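Categoría: Actas y apuntes | Buenas prácticas con robots

Acta (más o menos) de la reunión sobre normas de uso del brazo en la cocina

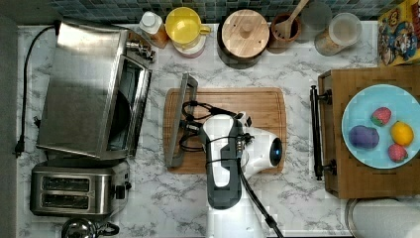
Solomiia Symonenko abrió fuego antes de que yo encontrara el bolígrafo: que las normas de Nultbridge están muy bien escritas, pero que ella no ha visto a nadie leerlas con el brazo ya encendido, y que si no caben en una hoja pegada a la pared no sirven. Le dimos la razón casi todos, yo incluida, y eso que el documento largo lo redacté yo en diciembre y le tenía cariño (16 páginas, ahí es nada).

Empezamos a las 16, con café y sin proyector.

1. Cables

Fue lo que más tiempo nos llevó. Con la encimera llena de aparatos, entre los cables de la pinza y los enchufes de cocina hay demasiadas cosas que se pueden enganchar. Weronika Kalinowski propuso que el cableado vaya sujeto al propio brazo en todo su recorrido y que se revise con el equipo parado, moviendo cada articulación a mano. Aprobado. Solomiia quería además prohibir las bridas de plástico, pero ahí no hubo manera de ponernos de acuerdo y lo dejamos para la próxima – yo voto por el velcro, que conste en acta, que para eso la escribo.

2. Electrodomésticos

La tostadora, el hornito y el hervidor se quedan desenchufados mientras el brazo tenga corriente, salvo que la tarea los necesite. Y si la tarea los necesita, 2 personas presentes, una de ellas con la mano en la parada de emergencia y sin el móvil. Hubo quien dijo que era exagerado. Puede ser, pero queda así.

El agua, fuera de la encimera. El hervidor puede estar, vacío.

3. Comida de juguete y comida de verdad

Seguimos con fresas, limones y ciruelas de juguete hasta que tengamos pinzas que se puedan lavar como es debido. Weronika insistió en que lo que toca la pinza no vuelve a la despensa, y me parece de sentido común, pero mejor escrito. Los cuchillos no entran en la zona de trabajo bajo ningún concepto. Me preguntaron si los de mantequilla también. También.

4. Registro de incidencias

Llevamos el cuaderno de Sterus a medias, con semanas enteras en blanco. Acordamos apuntar cualquier parada no prevista, aunque sea una tontería y aunque se arregle en un momento. Ostrowski nos ha pasado su plantilla, que es cortita y se rellena de pie. ¡Un alivio!

5. Dinero

Hay 3000 euros para seguridad. La parada inalámbrica va primero; lo que sobre, para una mampara lateral. Solomiia pide los presupuestos y yo escribo a Jillthorpe para ver si nos prestan la suya mientras tanto.

Pendiente: la hoja para la pared (yo), las bridas (todos) y decidir si quien viene de visita firma algo antes de acercarse.

Comentarios

Maruxa_T: Lo de la parada de emergencia sin móvil lo pondría en mayúsculas y en rojo.

Iñaki: ¿Y la velocidad máxima con gente cerca? No la veo por ningún lado.

Respuesta de la autora: Cierto, se nos pasó. La meto en el orden del día de la próxima.

Lector del norte: Equipo bridas. El velcro se llena de migas.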